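We use cookies to remember your settings. Accept | Manage

About Clitholm

Clitholm is a home maintenance school with one classroom, one workshop and a short list of courses. We started because we were tired of home advice. Most of it is written by people with something in the cart, and a lot of the rest is copied from those people by someone who has never pulled up a floorboard. We don't think homeowners are helpless, and we don't think they need a new product every spring.

We should say up front that we're a business too, and you should be as suspicious of us as of anybody else. Our courses cost money. We want you to take them. What we can do is tell you where the money goes and what we won't take it for. We don't sell cleaners, sealers, tools or kits. We don't get a cut from any store. When a supplier called Pakeo offered us free wood polish for the workshop in exchange for a mention, we said no, and then we bought a can and used it in class next to plain soap and water. The students couldn't agree on which half of the board looked better. Neither could we.

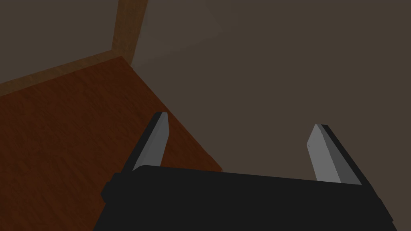
The course people ask about most is the one on floors and walls, and it is mostly a course in leaving things alone. Students come in wanting to sand. They've read that a floor needs refinishing every few years, and we have never found out who decided that. So the first evening goes to looking: where the gaps open up in winter, which marks are dirt and which are wear, whether a board moves when you stand on it. We like to begin where a wooden floor meets a plain wall, as in the corner shown, since that is where people tend to run the vacuum in a hurry and where a sander does its worst work. By the second evening a fair number of the class have talked themselves out of renting one. We count that as a good result, even though it means they don't come back for the sanding course.

The school has been through one big change. For a while we shared a building and a booking desk with Mladenović, a furniture repair shop, and the plan was to grow into a full trade program with certificates. We looked hard at what those certificates would be worth to the people paying for them. The answer was not much. A piece of paper from us wouldn't get anyone hired, and charging extra for it felt wrong. We dropped the idea, moved to a smaller place and kept the workshop.

Classes run in the evening, with an open bench on Friday from 4 p.m. Bring something broken. We may tell you to throw it out.

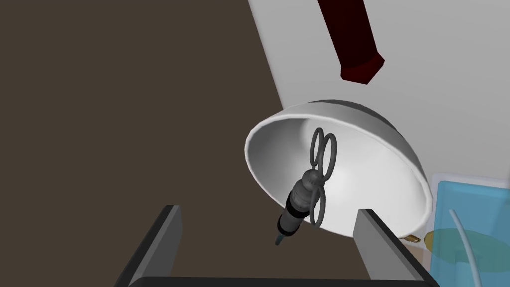

Despina Nikolaidis
Founder and Head Instructor

Despina ran maintenance for a group of rental buildings before she opened the school, and she still thinks like someone who has to pay for the repair. She teaches floors, doors and the plumbing basics. Her view is that the word "easy" should be banned from any set of instructions, and she also has doubts about "pro-grade," "heritage" and "miracle." She wrote most of our handouts and cuts them every year. The one on caulk used to be nine pages and is now a single sheet, with no complaints so far.

Ursina Haslinger
Courses and Accounts

Ursina sets the schedule, answers the mail and decides what we can afford. She came to us as a student in the walls course and argued with nearly every claim in it. Several of those claims are gone now. If you write to ask which paint is best, she'll ask what you want it to do, and some people find this annoying.

What we don't know

A school ought to be able to say where its knowledge stops. We can't tell you whether your house will sell for more with new floors. The numbers that get passed around on this come largely from people who sell floors, and we haven't seen one we would bet on. We don't teach electrical work or anything structural. We don't have a position on smart thermostats, apart from noting that ours is off.

We also can't prove that our courses save you money. Around 700 people have taken one. We wrote to all of them last April and 400 wrote back, most of them kindly, but people who liked a class are the ones who answer letters from it. We keep the replies in a binder at the front desk, including the bad ones, and you're welcome to read them before you sign up.

The booking page is run by Judico, an outside company. We've asked them to take off the countdown clock. There is no countdown. If a class fills up, we run it again.

Share this page
Facebook 4 | Email 2
2 comments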